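November 2025

Long day on the bag task. Stamatia Psarras was in before me and had already printed the new draft of the cell rules, four pages, stapled wrong so page three came first. We read it in that order and nothing was lost by it.

The draft comes from the Saltley group, and Filstead wants our comments by the end of the month. Most of it I can live with. Rule 2 says every run starts from a written start state. Rule 5 says the operator calls out before power goes to the arm, even if alone in the room. I have been doing that for a year and felt silly for most of it. Rule 7 is the one we argued over. It says soft packaging is to be treated as "unknown load" every time, with the slow speed profile, whatever is inside.

Stamatia thinks that is too strict. Her point is that a bag with one piece of fruit in it weighs next to nothing, and slow runs cost us half the afternoon. My point is that thin film folds over the finger, and then the wrist view is mostly plastic and you can't judge the rest of the cell from it. I want the slow profile for that reason more than for the weight. We left it open and I wrote both views in the margin.

We set the target at 122 runs and got to 91. I stopped it there — my eyes were going and the rule on operator breaks is one I agreed to without any argument.
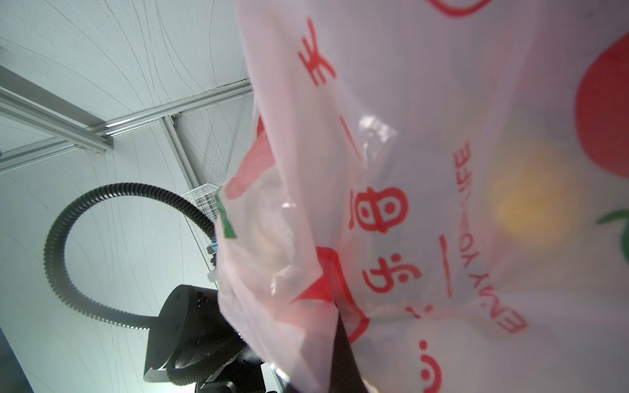
Notes for the comments to Filstead

Rule 3, cable check. The draft says to look over the conduit at the start of the shift. I would ask for every 30 runs as well. A loose loop near the wrist moves with every reach and I would sooner look too often.

Rule 6, printed bags. No mention of them at all. Bold red print on see-through film should be written down in the run log with a short note on what is printed. Bermúdez asked for this back in the spring and was right. Lettering in any language, slogans, cartoon faces, all of it.

Rule 7, as above. Both views go in. I will sign mine.

Rule 9, stop button. Says "within reach." I want a distance. Stamatia wants one too, so that is at least one thing we can send together.

Rule 11, naming. They want the Plitico format for log files. Fine. I redid 13 of the old ones after lunch and it was dull but quick.

Still have to ask who keeps the master copy when the draft is final. Last time there were two versions going and we trained a new person on the wrong one.

Home late. Soup, then bed. Take the stapler in tomorrow, the one at work is finished.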